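3.2 Where the washing waits

I went into this study expecting to write mostly about cupboards. I'd spent a good part of the previous project on kitchen storage, and I assumed laundry would be more of the same: where do people keep the powder, how high is the shelf, that sort of thing. But once I started reading the household diaries from Undton properly (301 entries, nearly all of them handwritten, some of them very hard going!) I kept tripping over the same little word, which was "meanwhile". Meanwhile I put the towels on the chair. Meanwhile the sheets went over the back of the sofa. There is a whole stage of doing the washing that sits between the basket and the drum, and it needs somewhere to happen.

Sasaki calls this the "landing place" in the Norollow housing survey, and I've borrowed the term because I like it and couldn't think of a better one. A landing place is any soft or flat surface within a step or two of the machine where things are put down for a moment. It might be a worktop, a stool, the lid of a freezer, or a seat. Of the diary keepers who mentioned one at all, 42 named a piece of furniture meant for sitting on, and I'll admit that surprised me. I had worktops down as the clear favourite.

The door matters more than I'd thought, too. With a front loader you need room for the swing as well as room for yourself, and people grumble about this at length. One diary keeper had measured her gap at 700 mm and said she loaded the machine sideways, "like posting a parcel". Others leave the door standing open between washes to air the rubber seal, so the swing is taken up for most of the day and the landing place has to be somewhere clear of it. Seating does rather well on that score, as it's usually low and can be reached across.

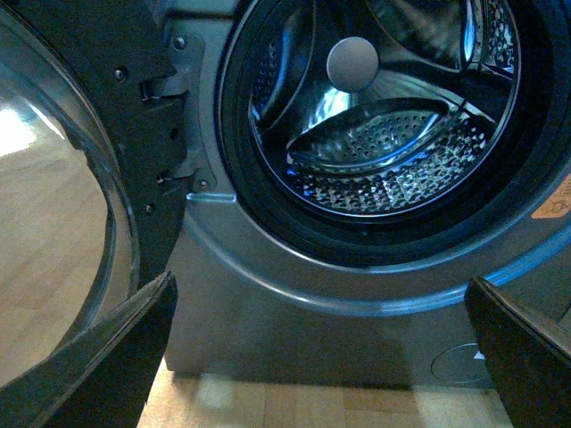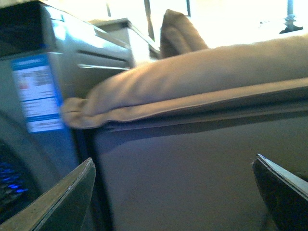
Figure 2. Front-loading washing machine with its door open (first picture); tan cushion on a dark surface (second picture).

I don't want to make too much of the sofa, mind you. Plenty of people said they'd never put dirty washing on one, and a few were quite fierce about it. What they did instead was sort straight onto the floor, which brings its own problems if you've got bad knees or a dog. The Trasix checklist we used in September has no box for the floor at all, so those entries ended up under "other" and I had to go back and pull them out by hand. I've put them in their own column for the next section, where I look at what happens at the far end of the wash, when everything comes out again and needs somewhere to go.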